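The Great Compost Sulk

My compost pile stopped working in February and I took it personally.

I should say it was never a showpiece. It's a bin made of four pallets wired together at the corners, one of which leans out like it's trying to leave a party. But through last fall it ran hot. I'd stick my arm in up to the elbow (I don't recommend describing this at dinner) and pull it out again pretty quickly. By Thanksgiving it had eaten two pumpkins, the tomato vines, and a pair of cotton socks I put in on a dare from the internet. One sock is still in there somewhere. I think of it now and then.

Then winter came and the whole thing shut down, as it does, and I waited for it to wake up. The snow went. The chickweed came up, looking smug. The pile sat there at the exact temperature of the air around it, smelling like the bottom of a vase.

I did what I always do, which was buy something. In this case it was a compost thermometer by a company called Turden, with a stem as long as my forearm and a dial divided into Cold, Active and Hot, in case numbers upset you. Before the thermometer I had suspected my pile was cold. Now I had it in writing. I went out every morning before coffee to read the word Cold and came back in.

After that I bought a box of Stalo compost starter, a beige powder you mix into a watering can. The box says to use it on every new layer. I used the entire box in one go, on the theory that if a little is good, I am impatient. The dial moved up a hair that afternoon. It had been sunny. It moved back down by supper.

So I took the question to our seed swap, where there is always one table of people who would sooner talk about rot than seeds. I like that table. I brought a sandwich bag of the stuff from the middle of the pile and passed it around, and it got the kind of serious attention I have never once received from a doctor.

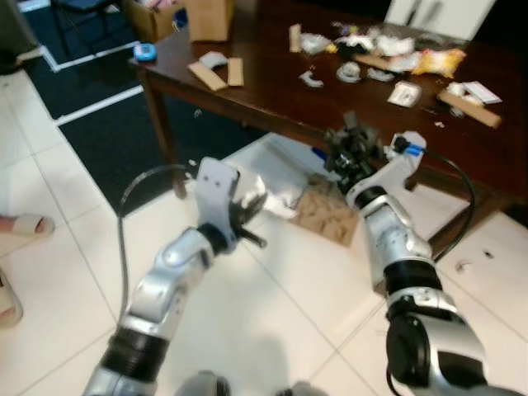

Lamisi Annan said it was too wet and too green, and had I put anything brown in it since October? I said I'd put in coffee grounds. She said coffee grounds are brown the way a green bean is a bean, and to go find some leaves. Fiifi Darko thought I should just leave it alone until May. Then the two of them argued about shredded cardboard for long enough that I got my bag back and ate a brownie.

I did not have leaves. I had raked mine to the curb in November, in eleven tidy paper bags, and watched the town drive off with them. What I had was cardboard, because I'm a person who buys long thermometers and boxes of beige powder, and those things arrive in packages. I spent most of a Tuesday evening pulling off tape and tearing boxes into pieces about the size of a playing card. My hands smelled like a post office.

Turning the pile took two sessions with the fork. The bottom third was a solid mat of grass clippings from last summer, slick and gray, and it came up in slabs. I broke those apart, layered the cardboard through everything, and stopped adding kitchen scraps, so the melon rinds now live in a lidded bucket by the back steps and are nobody's favorite.

Four days later the needle was at 80. Two days after that it was over the line into Active, and I called my sister to tell her. She asked if I was all right.

It isn't hot yet. I would like it to be hot, because there's bindweed in there that needs to be cooked and I don't trust it an inch. But on cool mornings there's a little steam when I lift the top layer, and the vase smell is mostly gone. The leaning pallet is leaning further. I wired it to the fence post.

If anybody nearby has bags of old leaves they don't want, I'll come and get them. I can fit six in the car, seven if I leave the fork at home. No walnut, please, and no more socks.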